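Subject: Re: Van hire for the Tendham trip

Jul 4, 2020

Lunier quoted 378 for the Jovora van, 2 days, unlimited miles. Pickup is at their Miranda lot – bring your license and a credit card in your own name. 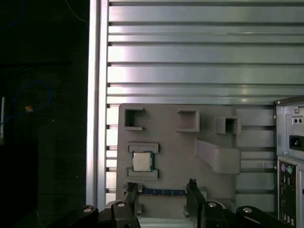 Yabsira Worku wrote:

> Does that price include a second driver? In June they charged me 30 extra at the counter.

It doesn't. Add 30 per extra driver, so 60 if both of you want to drive. The fuel policy is full to full.

## Deposit

They hold it on the card and release it after the van is checked in. 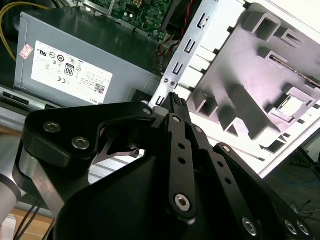

## Return

Keys go back to the desk before noon.

Jussara Magalhães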